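Volker Voß was 50 metres from his own front gate when the van came round the bend at Zernside Lane. He remembers the headlights and then the hedge.

"I had a reflective jacket on and a torch in my hand," he says. "I'd walked that road every evening for years. I knew where to stand when something was coming. There was nowhere to stand that night."

The van clipped his left side and carried on towards Ustmont. A woman driving home from a late shift found him on the verge and rang for an ambulance. He had a broken hip, three broken ribs and a cut to the head that needed 13 stitches. He spent most of September in hospital.

The driver was traced through a wing mirror left in the road, and admitted careless driving and failing to stop. He was fined and banned from driving. Voß did not go to the hearing.

"My daughter went. She rang me after and told me what he got, and I said all right then, and we talked about something else."

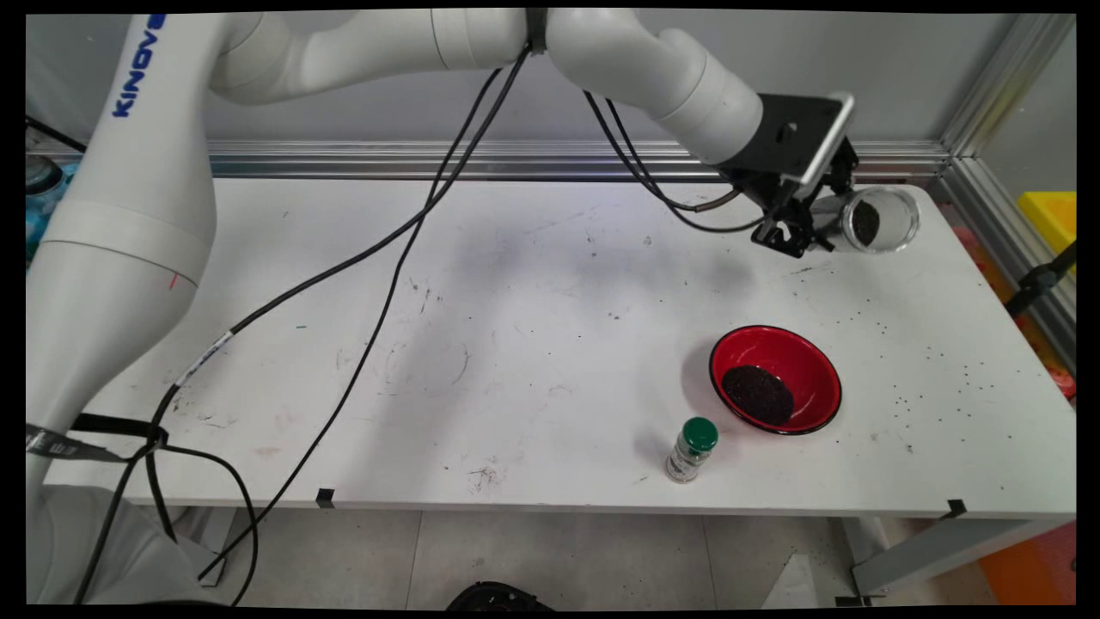
Issue 89, page 13

We meet in his kitchen, at the back of the house, away from the road. He is 71 and retired from Iyamu, the seed merchant, where he worked in the packing shed and then in the office. He walks with one stick indoors and two outside. The physiotherapist has told him he may be able to put one of them away by the summer.

What he wants to talk about is the lane. It has no pavement between the chapel and the Wenis turn-off, and the limit along that stretch is 60mph. Drivers have used it as a way round the lights at Ustmont since the new junction opened.

"You get them from half past four until gone six," he says. "Then again in the morning. Children walk down there for the school bus. I'm not guessing, I see them from the bedroom window."

He began writing letters while he was still in hospital. The first went to the county highways office, which replied that the lane did not meet its threshold for a lower limit. He wrote back asking what the threshold was. The answer came five weeks later and ran to four pages.

"It goes by how many people have been hurt, over so many years," he says. "I was one. There was a cyclist before me, but he never reported it, so he doesn't go down as anything."

His neighbours have since put together a petition asking for a 30mph limit and a footpath on the chapel side. It has passed 1000 signatures, more than the number of people who live in the village. Voß says many came from parents in Wenis whose children use the same bus stop.

The county has agreed to a speed survey. Rubber strips were laid across the lane last month and taken up again after a week, and the results are due to go before councillors on 8th February. He has asked to speak and been given three minutes.

"I've written it out and it's nearer five," he says. "So something has to go. I'll probably leave out the hospital."

He has not walked the lane in the dark since the collision. In daylight he goes as far as the chapel, usually with his daughter, and turns back there. He used to go on to the bridge.

Asked whether he is angry with the driver, he takes some time to answer.

"He should have stopped," he says. "I've thought about that more than the rest of it. The bend is a bad bend, and I could see how somebody might not see me. But he knew he'd hit something - his mirror was gone."

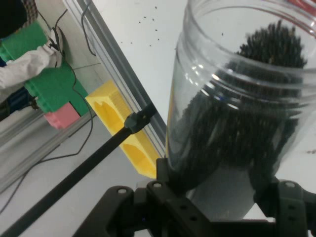 How to have your say

The meeting is at Ustmont town hall and starts at 7pm. It is open to the public. Anyone who wants to comment on the speed limit but cannot attend can write to the county highways office before then, giving their name and postcode. Paper copies of the petition are at the post office in Zernside and at the chapel.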